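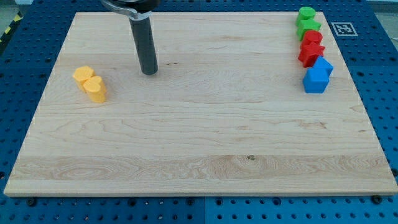 Keeping My Grandmother's Recipes, Slowly

I have been meaning to write about the recipe tin for months now, and every time I sit down to do it I end up in the kitchen instead, so tonight I made the tea first and shut the door behind me.

The tin came to me in March, after my aunt cleared out the house in Brovness. It used to hold butter cookies (didn't they all?) and now it holds 68 cards, a few envelope backs, and one page torn from a feed store calendar with a dumpling recipe running around the margins. My grandmother wrote in pencil, pressed very hard, and then later in blue pen right over the pencil whenever she changed her mind. So you get two recipes on one card, really, and you have to work out which one she meant in the end.

I started by typing them all up in order. I got through six and gave up, because typed up they sounded like anybody's. "Flour till it looks right" is lovely in her handwriting and maddening in a document. So now I cook a card first, three or four times if it needs it, and only then do I write it out, with her words at the top and my measurements underneath.

The poppy seed roll took me four tries. The first one split down the side and the second was so dry that even my brother left half his slice – and he is a man who eats cold rice out of the pot. I wrote to my friend Yaryna Hordiienko, who grew up with something very close to it, and she asked whether I was scalding the seeds or just rinsing them. Well, I was just rinsing them! Grandma's card says "wash the poppy hot," and I had read straight past the last word every single time.

There are still cards I can't crack. One is headed "Verena's cake," which must be Verena Rainer from across the road, and it lists eggs, sugar, walnuts and "the usual." I have asked everyone in the family what the usual was. My mother says rum, my aunt says certainly not rum, and they have now stopped discussing it at dinner.

I'm keeping the originals in the tin, with a sheet of wax paper between the greasiest ones, and the written-out versions go in a plain binder that I don't mind getting butter on. My niece has asked for the pancake card next, the one with the burnt corner, so that's my job for the weekend, and I still need to buy buttermilk.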